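A Morning at the Miltow Paper Mill

Posted Thursday, March 11, 2021

The mill at Miltow opens to visitors twice a year, once in spring and once in November. I had meant to go for a long time and finally got a place on the early tour. The bus from Holten stops at the bottom of the hill, and from there it is a steep walk up beside the river. If you drive, park in the lower lot. The upper one is for trucks.

We signed in at the gatehouse, got ear plugs and a visor each, and were told to keep inside the yellow lines. There were 26 of us, split into two groups. Mine went to the pulp end first.

The mill doesn't take in logs anymore. Everything it makes starts as waste paper, which arrives in bales tied with wire. The yard smelled like a wet basement. A loader carries the bales to a conveyor and they go up into the pulper, a big steel tub with a rotor at the bottom. It works much like a kitchen blender. You can look in through a window on the platform, though it was so steamed up that I saw mostly gray soup going around.

After that the pulp goes through screens that catch staples, tape, and plastic. Our guide had worked on the screens for years and talked about them at length -- more than some people wanted, judging by the shuffling behind me. I liked this part. There was a tray of things pulled out of the pulp over the winter, including door keys, a spoon, and a lot of bent binder rings.

The paper machine fills the whole of the long hall. The wet end is where the pulp, which is nearly all water at that point, is spread onto a moving mesh. By the far end it is dry enough to wind onto a reel. It was very hot along the dryer section and we didn't stop there long. The machine was built by a firm called Vlachopoulos and has been rebuilt in pieces ever since, so very little of the original is left apart from the side frames. The plate with the maker's name is still bolted on by the stairs.

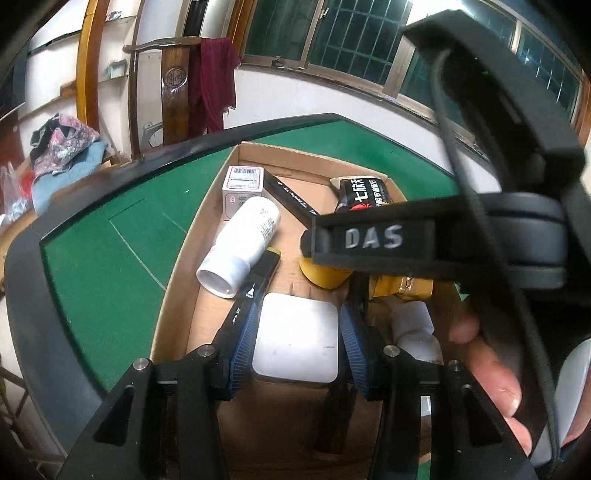
Most of what the mill makes is the flat outer layer for corrugated board. It used to make wrapping paper and school notebooks too, but those lines closed. The reels now go by truck to Dranamport, where another plant glues the layers together and cuts them into boxes. I asked whether the brown color was added. It isn't, at least at Miltow. It comes from the old boxes that go into the pulper.

The last stop was the test room. They cut samples from each reel and check the weight, the thickness, and how much pressure it takes to burst the sheet. We were allowed to tear a strip in each direction. It rips straight one way and wanders off the other, and that is down to how the fibers line up on the mesh.

Tickets are $5, cash only, and children under eight aren't allowed in the machine hall. Wear closed shoes. The canteen was open for coffee and rolls afterward, and there is a small display of old watermarks in the corridor outside it. The labels are hard to read, so bring glasses if you use them. The bus back to Holten leaves from the other side of the road.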